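네라노 그리퍼 키트 작업 갤러리

셈머데일(Semurdale)에서 공급하는 네라노(Nerano) 2지 그리퍼 키트의 작업 갤러리입니다. 키트는 그리퍼 본체, 교체용 패드, 손목 카메라 브래킷, 제어용 소프트웨어로 구성됩니다. 가방, 벨트, 로프 제품처럼 모양이 일정하지 않은 물건을 다루는 작업장을 주 대상으로 합니다.

도입 상담 때 가장 많이 받는 질문은 단단한 부품이 아닌 것도 잡을 수 있느냐는 것입니다. 상자나 금속 부품은 치수만 맞으면 되지만, 끈이나 손잡이는 잡는 위치에 따라 휘고 돌아갑니다. 그래서 이 페이지는 규격 부품 대신 잡화류 작업을 중심으로 꾸몄습니다. 사진을 누르면 큰 크기로 볼 수 있습니다. 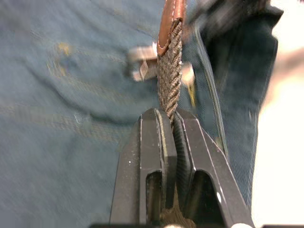
끈 종류를 잡을 때는 힘보다 패드의 면이 먼저입니다. 네라노 키트의 기본 패드는 가로로 가는 홈이 난 검은색 패드이고, 양쪽 손가락 안쪽 면에 붙습니다. 꼬임이 촘촘한 끈은 표면에 굴곡이 있어 평평한 패드로 잡으면 닿는 면이 적습니다. 사진의 땋은 회갈색 끈은 위쪽 끝을 갈색 가죽이 감싸고 있고, 그리퍼는 가죽을 피해 그 아래의 끈 부분을 물고 있습니다. 가죽과 끈이 이어진 제품은 이렇게 끈 쪽을 잡도록 위치를 지정하는 것을 권합니다. 가죽에는 눌린 자국이 남을 수 있고, 광택 처리된 가죽은 특히 주의해야 합니다.

손가락 부품
몸통에 길쭉한 구멍이 뚫린 형태입니다. 표면은 무광이라 조명 반사가 적고, 먼지가 앉으면 마른 천으로 닦으면 됩니다. 알코올이 들어간 세정제는 패드에 닿지 않게 하십시오.

손목 카메라
카메라는 손가락 끝이 화면 안에 들어오도록 고정합니다. 가까운 곳은 선명하고 뒤쪽은 흐리게 나오므로, 잡은 물건의 상태를 확인하는 용도로 쓰고 작업대 전체를 보려면 별도 카메라를 추가해야 합니다. 창가처럼 밝은 곳을 향하면 화면 한쪽이 하얗게 날아갈 수 있습니다. 설치할 때 로봇의 방향을 먼저 정한 뒤 노출값을 맞추는 순서가 편합니다.

파지력 설정
파지력은 6단계로 조절합니다. 땋은 끈과 천 손잡이는 2단계에서 시작해 한 단계씩 올려 보십시오. 처음부터 높은 단계로 잡으면 꼬임이 눌려 모양이 변합니다. 설정값은 제품 이름별로 저장할 수 있고 최대 200개까지 보관됩니다.

패드 교체
패드는 나사 4개로 고정되어 있습니다. 양쪽을 같은 날 교체해야 좌우 마모 차이가 생기지 않습니다. 평면 패드와 실리콘 패드는 별매입니다.

사용처 의견
비서르(Visser) 공방에서 키트를 시험한 에스페란사 카스테야노스(Esperanza Castellanos) 씨의 의견입니다.
"손잡이 끈을 들어 올리는 작업은 설정만 잡으면 무리가 없습니다. 금속 고리가 달린 제품은 고리가 흔들려서 접근 각도를 따로 잡아야 했습니다. 설명서에 이 부분이 더 자세했으면 합니다."
접근 각도 설정 방법은 3월에 나온 개정판 설명서에 추가했습니다.

대여 및 구매 안내
시험 대여는 40일 단위이며, 대여 후 구매하면 대여료를 전액 공제합니다. 로봇 팔은 포함되지 않으므로 보유하신 기종을 문의 양식에 적어 주십시오. 설치 교육은 어스트콤(Ustcombe) 교육장에서 진행하고, 방문 교육은 출장비가 추가됩니다. 교육장에 직접 다루는 제품을 가져오시면 그 제품으로 파지 위치와 힘을 같이 맞춰 봅니다.

주의 사항
동작 중인 그리퍼에 손을 넣지 마십시오. 케이블은 손가락이 움직이는 범위 밖으로 정리하고, 작업자가 가까이 서는 자리에서는 속도 제한 기능을 켜 두십시오. 끈이나 옷자락이 손가락 사이에 물렸을 때는 당기지 말고 정지 버튼을 누른 다음 수동 열림으로 풀어 주십시오.

기술 문의: 시바프라사드 데바디가(Sivaprasad Devadiga), 셈머데일 고객지원
페이지 수정일: 2024년 7월 10일

이전 갤러리 | 목록 | 문의하기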